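Seven Months in the Little House

I keep meaning to write this post and then the kettle boils, or the dog wants out, or I remember the laundry. But it's raining this morning and I've got a blanket and a whole pot of coffee, so let's have a proper catch-up!

A lot of you wrote after my last post to ask how we're getting on now that we've moved, and whether we miss the old place. The short answer is yes, a bit, and also no, hardly ever. (I'm never any good at short answers, as you know.)

For anyone new, we spent years in a big drafty rental on the noisy side of the city, and we moved in the middle of winter to a little two-bedroom house at the top of MacKinnon Street, in a town most of our friends had never heard of. The town has fewer than 2,000 people in it, one grocery store, and a bakery called Badard that I have had to put myself on a schedule for. We picked it off a map, more or less. We drove out one Saturday to look at a completely different house, hated it, got lost on the way home and saw the sign in the yard. It had green shutters and a pear tree, and I was gone.

What I wasn't ready for was how much quieter my own head would get. In the city I always felt behind. There was always a restaurant we ought to have tried or a show everybody else had seen, and I'd come home from work and scroll through other people's weekends until it was time for bed. Out here there's much less to be behind on. The library closes at five. The river trail is the same river trail every evening, and I walk it anyway, and I've started to know which dogs belong to which porches.

Now, it hasn't all been pear blossom. The first heating bill was $307 and I sat down on the stairs when I opened it. The drive to my office takes an hour and ten minutes on a good day, and I only go in twice a week, but those two days are long ones. I've been lonely, too, more than I let on at the time. Making friends at my age takes a good while longer than it did in college, when you only had to leave your door open. I joined the choir in April, mostly out of desperation, and I can't read music, and they've been very kind about it. We sang at the summer fair in July and I only came in early once!

The other big change is the stuff. We had to get rid of almost half of what we owned to fit in here, and I cried over a bookcase, I really did. I counted the mugs before we packed and there were 21 of them for a household of two people. We kept six. I haven't thought about the other fifteen until this very minute. The dining table went to my sister, the good armchair went to the neighbors, and the treadmill went to a man who seemed very pleased with it, bless him.

I'm trying to be slower about bringing things back in. My rule is that if I want something for the house, I write it on the pad by the phone and leave it there for a month. Most of it gets crossed off. A few things stay (a decent reading lamp, a rain barrel), and when we finally buy them I'm so happy about it that I bore everybody.

Next on my list is the back garden, which is mostly nettles, and I'd like to get some beds dug before the ground goes hard. If any of you have grown raspberries in heavy clay, please leave me a comment, because I've been given six canes and a lot of conflicting advice.
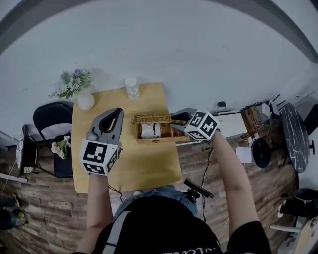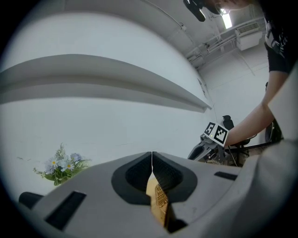
A pair of hand-held grippers at the table, and one of them up close.

I'm off to see if the rain has let up. There's half a loaf from Badard on the counter, and it isn't going to see lunchtime. Write and tell me how you all are!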